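Workwear sorting, wash room, July

Gallery compiled by Nigel Crabtree for the garment handling notes.

The wash room handles trousers, jackets and coveralls returned from site. Trousers make up the largest share. They arrive in mixed bags, are checked at the bench, and go into baskets according to the next step: wash, repair or withdraw. The pictures on this page deal with orange twill and the basket stage. Jackets are on a separate page, as their linings and press studs need different handling.

Terms used in the notes:

- **Twill**: a weave with fine diagonal lines on the face of the cloth. It folds into thick, rounded pleats and does not hold a sharp crease unless pressed.
- **Transfer**: any mark applied to the surface of the cloth with heat or print, as opposed to one that is sewn on.
- **Withdraw**: remove from stock and cut up for rags.

## Orange twill 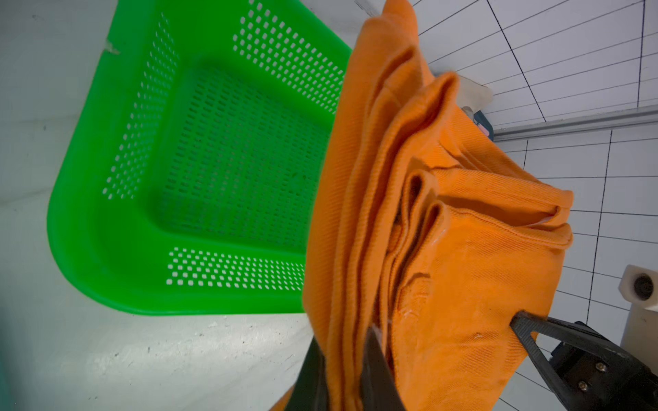

Green plastic basket with perforated base and sides. Folded orange twill overlaps the right-hand edge.
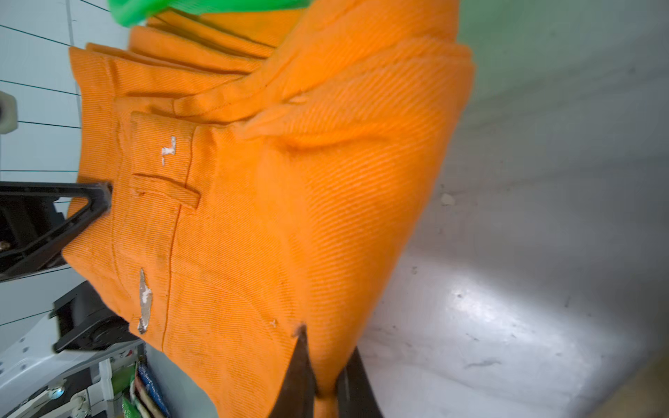 Orange twill trousers, gathered. Belt loop stitched at both ends, small white "L" just above it, and a worn silvery-white patch lower down on the left.

## Handling notes

Load baskets to the rim and no higher. Cloth left hanging over the side catches on the next basket when they are stacked, and the stack leans. Fold the legs in first, then the waistband.

Trousers are washed at 60 degrees with the fly closed and the pockets turned out. Do not mix orange with white or grey items, even after repeated washes. The Markex powder is measured dry into the drawer. The liquid version left a film on coated cloth and is no longer ordered.

Sizes are read from the sewn label inside the waistband. A letter printed on the outside is not accepted as proof of size, as older stock was marked by several suppliers and the letters do not agree with one another. If the inside label is missing or cannot be read, measure the waistband flat, double the figure and enter it on the card in centimetres.

Surface marks are graded at the bench:

1. Whole, edges firm. Wash as normal.
2. Flaking at the edges. Wash inside out, no tumble drying.
3. Broken up or mostly lost. Set aside for Perihan Ertürk to assess.

Grade 3 does not mean the garment is withdrawn. If the cloth and seams are sound, the trousers can be issued for indoor work. Belt loops are pulled by hand on both sides. A loop that lifts at one end goes to repair before washing, because the loose end frays in the drum and the repair then needs a patch behind it.

## Baskets

Perforated baskets replaced the solid tubs so that damp items could stand for an hour without pooling water. Rinse the base from the underside; lint collects in the holes and is pushed further in if rinsed from above. Check the rim for splits by running a gloved thumb along it. Split baskets go back to Pallaline with the delivery crates.

Baskets are kept off the floor drains. One left over the drain by the Adeyemi press slowed the outflow enough to flood the mat, and the mat took two days to dry.

## Changes since the last version

- Card 114 (trousers, twill) now has a line for belt loops.
- The weight limit for mixed bags has been removed. Bags are limited by volume only.
- The section on knee pads has moved to the repairs page.

Corrections to Nigel at the bench, mornings before ten. Queries about grading go to Perihan.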